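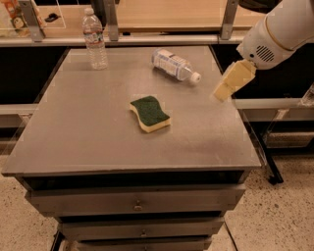 About us

Vistlow is a cleaning and tidying service for shared workplaces. We look after workshops, staff kitchens, teaching labs and small offices, and for the last few years part of that work has been done by robot arms. We love this stuff, and we hope it shows!

How we started

We began as an ordinary cleaning firm with one van and a contract at the Narkance workshops. Most of the early hours went on clearing up before any cleaning could start: bottles left on top of drawer units, sponges in the wrong place, packaging on every ledge. Our cleaners were good at their jobs and spent half the shift picking things up. When a chance came to try an arm on the clearing, we jumped at it.

That first trial was called Gunia, and the name stuck to everything that followed. Gunia is now a whole way of working, with the arms, the people who teach them and the people who plan the rounds all in one team.

What the arms do

They handle small, everyday things on flat surfaces. A bottle might be standing up or lying on its side, and a sponge can turn up at any angle, so each needs a slightly different approach from the gripper. We keep a practice list of 373 household and workshop items, and anyone on the staff can add to it (the sponges with wavy edges were a cleaner's suggestion, and a very good one).

New tasks are tried in our own rooms first. A task goes out to a customer once it has been run 100 times and the team who will be working beside it are happy.

What it has meant for our people

We are 70 people now, and 24 of us work with the arms for at least part of the week. Most of those 24 came from the cleaning rounds. They know what a worktop looks like at the end of a long day, and that knowledge goes straight into how a job is set up.

The work has changed, and we'd be fibbing if we said every change was easy. There is more time at a screen than some of us like. Shifts had to be redrawn, and the first version of the new rota was dreadful. On the plus side there is far less bending and reaching, the early starts have been shared out more fairly, and the training is paid and done in working hours. Anyone who would sooner stay on the rounds can do so, on the same pay scale.

Qiu

Qiu is our training room, open to all staff. It has old cabinets, shelving, trolleys and plenty of clutter to practise on. New starters spend their first fortnight there, and each February we open it to customers and local schools so they can have a go themselves. It's noisy and great fun.

Come and see us

If you run a shared workplace and want to know what an arm could take on, get in touch and we'll arrange a visit. Bring the people who do the clearing up at the moment, as they always ask the best questions.

Page last updated 1 Nov 2024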